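Tufa cell: setup and care FAQ

How often do the gripper fingers need checking?
Every Tuesday, before the first run. Wipe them with a dry cloth and look for scuffs along the edges. Light marks are fine. Change both fingers if a tip has chipped – never just one.

How tight should the finger screws be?
Snug with the short hex key, then a quarter turn. Check them again after 30 cycles.

The arm stops 3 or 4 mm off its mark. What now?
Rerun the home routine first. If the error is still there, loosen the wrist camera bracket, reseat it and recalibrate.

What should I use for the test pick?
Any light cup with straight or slightly tapered sides. Set it ahead of the open fingers and keep loose packaging out of the grip path.

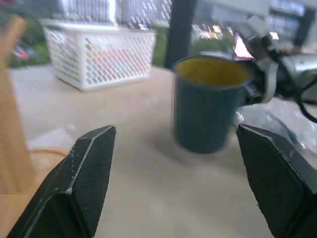
Start at low speed and run the pick three times. If the cup tips, lower the approach height and try again.

Who do I call about spare fingers?
Candela Pacheco at Lutbridge, extension 195. Have the cell's serial number ready.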